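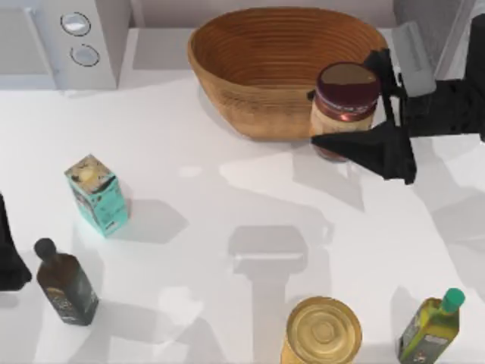

## Simulated arm stops with a force fault when placing a jar in a basket

**Posted by Brastmont Teaching Lab, 17 July 2020**

Our department runs a two-arm kitchen task in the Flernero simulator. The right arm is to pick up a jar with a screw-top lid and set it down inside an oval woven basket. The left arm has no part in this task and is held at its rest position throughout.

The pick is reliable. The fault occurs during the placement. In a batch of 173 runs, 50 ended with the message "contact force limit exceeded, wrist joint" as the jar reached the right rim of the basket. In several of the stopped runs the recorded force rose from nearly nothing to 1266 N within a single time step, a value that the real arm could not produce. In others the jar passed partly through the basket wall before the stop.

We have lowered the approach speed by half, with no change in the number of faults. The controller settings are the ones supplied with the Min package. Before this task is transferred to the physical arms in November, we must be able to state whether the fault lies in the motion plan or in the simulation. Guidance would be appreciated.

---

**Bumham Robotics Support Desk**

The symptoms you report suggest two separate faults, and they should be examined in this order.

First, review the collision shape of the basket. A ridged, hollow object is often imported with a single convex hull, which closes over the opening. The basket looks empty on screen, but the physics engine treats it as a solid block. Turn on the collision view and look at the basket from above. If the opening is covered, replace the hull with a set of smaller convex pieces – 12 is usually enough for an oval wall and a flat base.

Second, review the path. The planner may be checking the gripper against the basket without checking the jar. Once the jar has been grasped, it must be attached to the gripper in the planning model, so that its full width and height are included. Please also confirm that the lower finger has its own collision shape. A long finger that extends beneath the jar can reach the rim before the jar does.

Add a waypoint directly above the center of the basket, and permit only vertical motion from that point down.

Do not raise the force limit in order to complete the batch. The limit stopped the arm as intended, and a raised value is easily carried over to the physical controller with the rest of the settings file.

---

**tablebench**

Had the same thing with a bowl. Make the time step smaller and it goes away.

---

**Bumham Robotics Support Desk**

With respect to the reply above: a smaller time step may reduce the force spike and the passage through the wall. It will not correct a closed hull or a path that crosses the rim. We advise making this change last, and repeating the full batch after each change with the same starting positions.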